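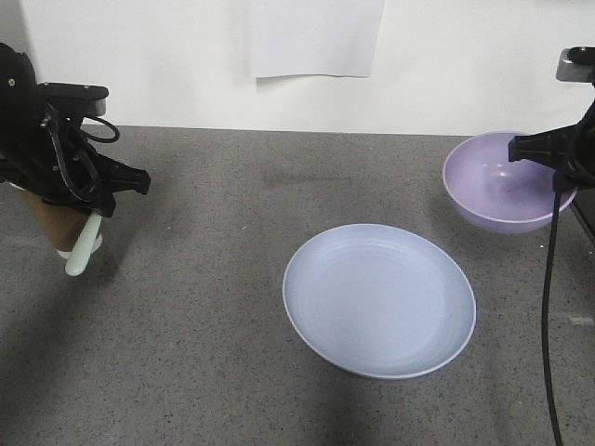 ¿Hace falta dejar por escrito qué recipientes puede tocar cada pinza en un puesto de dos brazos? Conviene hacerlo, en una hoja por puesto, y revisarla cada vez que se cambie una pinza o entre vajilla nueva.

Con eso respondo a lo primero que preguntaba Réka, y me alegra muchísimo que haya salido el tema, porque llevaba desde abril queriendo proponerlo. Copio su mensaje y sigo debajo.

El 10 de mayo de 2022, Réka Gál escribió:
> Hola a todos:
> En Pálfi estamos redactando las normas internas para los puestos de encimera y nos hemos atascado en tres cosas. ¿Ponemos por escrito qué toca cada pinza? ¿Qué hacemos con los cables que cuelgan sobre la zona de trabajo? ¿Y quién autoriza a meter la mano cuando un brazo está parado con algo agarrado?
> Shireen dice que lo tercero se arregla con un cartel. Yo no lo veo claro.
> Un saludo,
> Réka

Sobre los cables: nosotros tenemos una regla corta y nos va de maravilla. Ningún cable puede quedar entre la pinza y el recipiente al que va, en ninguna postura del recorrido. Se comprueba a mano, con los brazos a velocidad mínima, antes de la primera tarea del turno. Si un cable cae hasta la encimera se sujeta al brazo con holgura para el giro de muñeca, y se vuelve a pasar el recorrido entero (entero, no solo el tramo que se ha tocado). Emilian lo apunta en la ficha Govel, versión 302, que ya trae la casilla.

Sobre meter la mano: estoy contigo, un cartel se queda corto. Un brazo quieto con un vaso de cartón entre los dedos sigue siendo un brazo con par en los motores. Lo que pedimos es parada pulsada, la persona que la pulsa es la misma que entra, y nadie rearma por ella. Con dos brazos se paran los dos, aunque el otro esté en la otra punta ocupado con un cuenco. Esto último nos costó una discusión larguísima con Tímea, que quería pararlos por separado, y al final ella misma redactó el párrafo. ¡Y quedó estupendo!

Una cosa más que no preguntabas. Poned en la hoja el apriete máximo por material. El cartón cede mucho antes que un plato rígido, y si el límite es único alguien acabará eligiendo el del plato. Nosotros lo fijamos por ensayo, alrededor de 5 repeticiones por recipiente, y anotamos el valor más bajo que sujeta sin que resbale.

Si queréis os paso nuestra plantilla – está en húngaro y en español, la traducción es mía y se nota. ¿Alguien de Vodetti tiene ya algo parecido para comparar?

Un abrazo,
Judit Bodnár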